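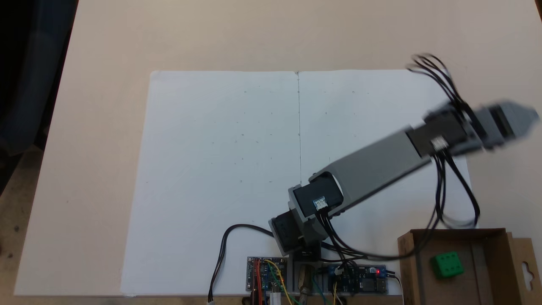
Will the robots take our jobs at the packing bench? They took the dull bit of mine, and I still clock in at the same time every morning.

I pack board games at Henia, and since January we've had an arm from Wuver dropping the dice into the boxes. There are 11 of us on the bench and I'd say we were all a bit frosty with it at first (me included!). I used to do that job for whole shifts and my wrists knew all about it. Now I check the boxes, top up the trays and go and sort it out when it sulks - 16 times on its worst day, 53 boxes to redo.

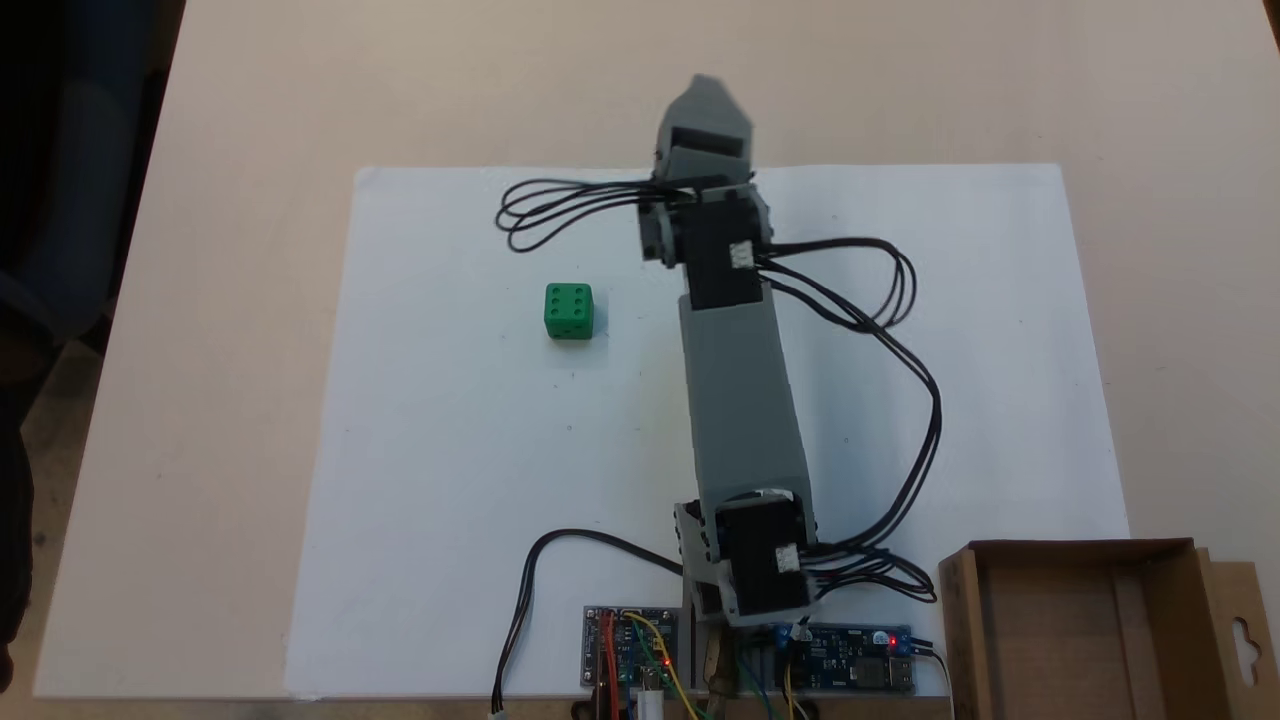 The odd thing is how the chat has changed. We used to natter across the bench with our hands going, and now we're spread out a bit more, so you have to walk over to someone to moan properly. I do miss that. On the other hand I got two days' training out of it, and a bit more pay, and I've started reading the error log without asking for help. Next they want one on the Clitia line, where the pieces are fiddlier - I've put my name down.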